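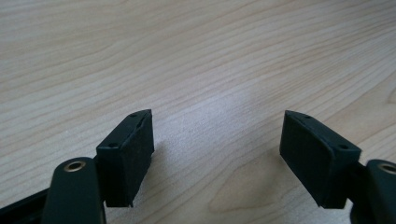 Section 2. Planning the Budget for Your Hand-Held Gripper Set

June 23, 2019
By Eliseo Trujillo

Before you order anything, please read this section to the end. Most customers of Norurard first ask for the price of one gripper, and only later ask for the price of everything that goes with it. It is better to make one list with all the costs and to send one order. Begin this list with the parts which wear, and the fingertip pads come first. Each pad is fixed to its finger and has two small recessed screw holes on its top face, so please write "pads, left and right" as one line in your list and "screws for pads" as another line. A pad with light scuffs on the flat inner face can stay in use. The link arms carry a brass-colored eyelet each, and the eyelets are not sold alone, they come together with the arm.

2.1 Decide how many sets you need

1. Write down how many people will collect at the same time. One person needs one gripper.
2. Add one spare gripper for the whole room. If you have only one operator, you can skip the spare, but then you must accept some waiting time when a part is in repair.
3. Decide if the grippers stay in one building. If they travel between two sites, order a hard case for every gripper.
4. Ask the person who will approve the money if the spare can be bought in the same budget year. In many schools this is not possible and the order must be divided.

Note: A left pad and a right pad are mirror parts. Do not order two of the same side.

2.2 Make the price list

The prices below are in US dollars, without tax and without shipping. They are valid until the end of December.

Basic set (gripper, camera mount, cable): 1,236
Full set (basic set, hard case, one pair of spare pads, screws, one pair of spare link arms): 1,459
Rilex data recorder, one for each gripper: 600

5. Choose the basic set or the full set. You can not change from basic to full after delivery, but you can buy the spare parts one by one.
6. Add one Rilex recorder for every gripper which will work at the same time. The spare gripper does not need a recorder.
7. Add the shipping. Anayeli Carrillo in the sales office will send you the amount when she has your postal address.
8. Add the import tax if you are outside of the country. We can not calculate this for you.

Example of a small order: one full set and one recorder is 1,459 plus 600, in total 2,059 before tax and shipping.

Caution: Do not send money before you receive the written offer. The offer has a number, and this number must be in your payment.

2.3 Plan the table and the room

The table is often forgotten in the budget. You may use a table you already have if it is flat, does not move when you lean on it, and leaves enough place for the elbow of the operator.

9. Put a lamp over the table and look at the surface from the position of the operator. On a smooth wood top there can be a broad, whitish patch of glare a little ahead of the fingers. If your objects will be white or shiny, plan money for a matte cloth or for a second lamp from the side.
10. Check the color of the surface against the pads. The pads are almost black, and on pale wood they are easy to see. On a black table they are not, so please choose a lighter cloth.
11. Keep one shelf near to the table for the cases and the spare parts.

Note: We do not sell tables or lamps. Baltazar Barrera can tell you by e-mail which lamps we use in our own room.

2.4 Costs after the first year

12. Reserve money for new pads. How fast they wear depends on your objects. Rough objects like stones or bricks wear them much faster than cups or cloth.
13. Reserve working hours for cleaning. Light dust on the lower edge of a pad is wiped away with a dry cloth. Do not use alcohol on the pads.
14. Write the date of each pad change in the table of Section 7. You will need these dates when you make the budget for the next year.

Caution: Pads from other producers may fit the screw holes but have a different thickness. The fingers will then not close correctly, and the repair is not covered by the warranty.

When the list is ready, continue with Section 3, Placing the Order.

Norurard | Contact the sales office | Copyright 2019 Norurard, all rights reserved | Back to top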